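Clearing a False "Grasp Held" Signal When the Gripper Handles Thin Plastic Bags

Applies to: Timus two-finger grippers on light arms, controller software branch 6, wrist camera installed
Written by: Jyoti Negi
Checked by: Huw Kemeys

Purpose

This procedure covers one fault. The controller reports that an object is held, the arm carries on with its program, and the object is on the floor or still in the place it was picked from. On rigid objects the fault is rare. On grocery bags it was our most frequent stop at Prelidville last winter, and it produced one safety report, which is dealt with further down.

Follow the steps in order. Several of them change values that later steps depend on.

How the fault shows up

The log contains a line reading GRASP OK followed, some seconds later, by PLACE TIMEOUT or by nothing at all. The second case is worse. If the place routine has no timeout, the arm goes through the whole motion with nothing in the fingers and starts the next cycle as though the item had been delivered.

In December we went through the logs from the Ayala bench. Out of 1,247 bag cycles, 369 ended with GRASP OK and no bag at the target. The operators had been restarting the program by hand and had not filed them as faults, so the number came as a surprise to everyone except the operators.

Cause

The held signal on this gripper is derived from two values: finger position and motor current. If the fingers stop before the fully closed position and the current is above the threshold, the controller concludes that something is between them. A folded bag handle is thick enough to stop the fingers when first gripped. Under load the folds slide over each other, the handle thins out, and the fingers close further. The signal is latched at the moment of closing and is not evaluated again during the lift.

A second cause gives the same symptom. If one finger catches the handle and the other closes against the bag body, current is high and position is plausible, but the load hangs from a single layer of film. The bag turns, and the handle pulls out sideways.

Before you start

Put the arm in reduced speed mode. Keep the enabling switch in your hand whenever you are within reach of the arm. Clear the travel area of anything you would not want dragged, since a bag that is only partly released will take neighboring items with it.

You will need the teach pendant, a 2.5 mm hex key, lint-free wipes, isopropyl alcohol, and a bag of the type that causes the fault. Load it with the same kind of goods it carries in normal use. An empty bag will pass every test below and tell you nothing.

Step 1. Clean and inspect the finger pads

Wipe both pads with alcohol and let them dry. Polyethylene leaves a waxy film that cannot be seen but can be felt as a slight drag under a fingernail. Check that the pads are seated flat and that the fixing screws are tight. Replace any pad with a rounded leading edge.

Step 2. Check the cable along the gripper body

Move the wrist slowly through its full range and watch the cable. It must not pull tight at either end of travel. A cable under tension can cause short dropouts in the position reading, and the controller fills these with the last good value. In that condition the finger position will look steady while the fingers are moving.

Step 3. Record a lift

Set the wrist camera to record, start the pick, and stop the arm as soon as the load has left the surface. Save the recording together with the position and current trace. Repeat until you have at least one clean lift and one slip.

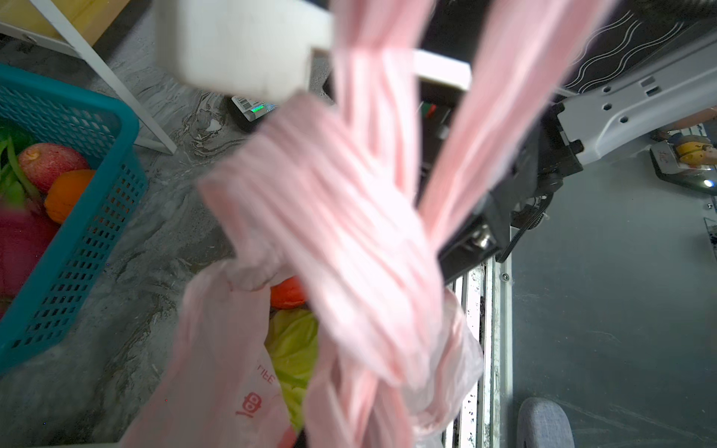

Slip detection from the wrist camera depends on telling the handle from the rest of the bag, and thin film makes that difficult. The detector compares a small patch near the fingertips from one image to the next and reports slip when the patch moves relative to the gripper. With a pale pink bag blurred by motion, its creases running parallel down the length of the plastic, the patch has nothing sharp to lock on to. A second bag overlapping the first makes it worse: the detector may take the printed red lettering on the lower bag as its reference and follow that bag in place of the lifted one. Move the patch up toward the handle loops, and exclude any region where print is visible.

Step 4. Lower the lift speed for the first stage

Split the lift into two moves. The first should raise the load just clear of the surface at one quarter of normal speed. The second can run at the normal rate. The split gives the folds time to settle and gives the camera usable images. Do not lower the speed of the whole lift, as this only hides the slip until the transfer move.

Step 5. Replace the latched signal

In the grasp settings, change the held condition from LATCHED to CONTINUOUS. Then add a position check at the end of the first lift stage. If the fingers have closed further than the permitted drift since the initial grip, the program should treat the grasp as lost.

Find the drift limit from your own traces. Take the largest drift seen in a clean lift and the smallest seen in a slip, and set the limit midway between them. If the two ranges overlap, return to Step 1. In our experience an overlap has meant worn pads or a reading fault, and tuning will not correct either.

Step 6. Define what happens on a lost grasp

This step is the safety part of the procedure and must not be skipped.

The arm must stop, lower to the last known surface height, open, and retreat straight up. It must not retry on its own. The original program did retry, and that was the origin of the report mentioned earlier. Tassanee Ratanaporn had seen a bag slip, judged that the arm had finished, and reached in to straighten the handle. The arm was in its retry delay and came down on the back of her hand. Force limiting stopped it and she had a bruise, but the status light had been green the whole time.

After that report Kelechi Ibrahim rewrote the lost grasp routine so that the light turns amber as soon as the condition is detected and stays amber until an operator acknowledges it at the pendant. Use the routine as supplied, under the name LOST_GRASP_HOLD. If your cell uses a Fokik light tower, confirm that amber is wired. On two of ours it was not — the output switched and no lamp came on.

Step 7. Test

Run the loaded bag at reduced speed, then at normal speed. Next, force a failure by taping the handle into a single flat layer before the pick. The program must report a lost grasp at the end of the first lift stage, and the light must turn amber. If it reports GRASP OK, the held condition is still latched somewhere. Look in the tool profile, which overrides the program settings on controllers that were updated from an older branch.

Results on our bench

After the change, Samer Ghanem ran 573 cycles with mixed produce loads. Bags still slipped, which was expected, as nothing here makes film easier to hold. Every slip was reported as a lost grasp and the arm stopped each time.

Known limits

The position check does not catch a torn handle if the torn piece stays between the fingers. Finger position does not change in that case, and only the camera can see that the load is gone. Keep the place timeout enabled for this reason, even where the older manual describes it as optional.

Very light loads may not produce enough drift to trip the limit. Record separate traces for them and store a separate tool profile.

Repeat Steps 1 and 2 whenever pads are changed, and Step 5 whenever the bag supplier changes.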